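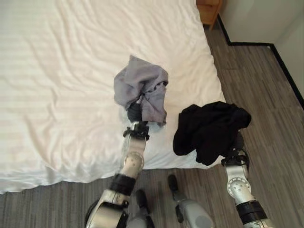

March, late evening

Went with Consuelo to the Pacheco to see the portrait they've made such a fuss over. Queued 20 minutes in drizzle. It hangs alone on a dark green wall with a rope in front, lit like a saint's relic, and the label says "attributed to the Master of Flalerach". Last autumn the label said "circle of". I'd like to know what happened in between, apart from the cleaning and the new insurance.

The face is good, I'll give them that. Heavy eyelids, a bit of grey under the jaw. But the hands! Two mittens on a ledge. Leandro Villanueva writes in the catalogue that they are "deliberately unresolved", and I suppose my boiled potatoes are too. Consuelo thinks an assistant did them. I think an assistant did the lot, on a good day.

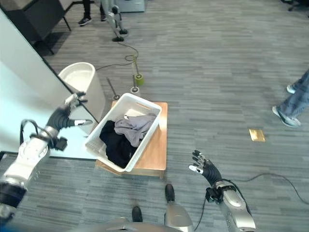
The catalogue is 40 for the hardback and I didn't buy it, only read it standing up in the shop until the girl began tidying near me. Five pages on the fur collar. One paragraph on where the picture was before Zarnia, and that one mostly "by descent" and "private collection".

Bonifacio Pastor gave a talk at four. He says the ledge was painted over an older one and the X-ray proves it's by the master, who changed his mind. Surely pupils change their minds as well? I put my hand up but he took a question about frames.

Missed the early bus. Consuelo bought the postcard, which has cropped the hands out. Must ask Adoración if she still has the old label in her notes.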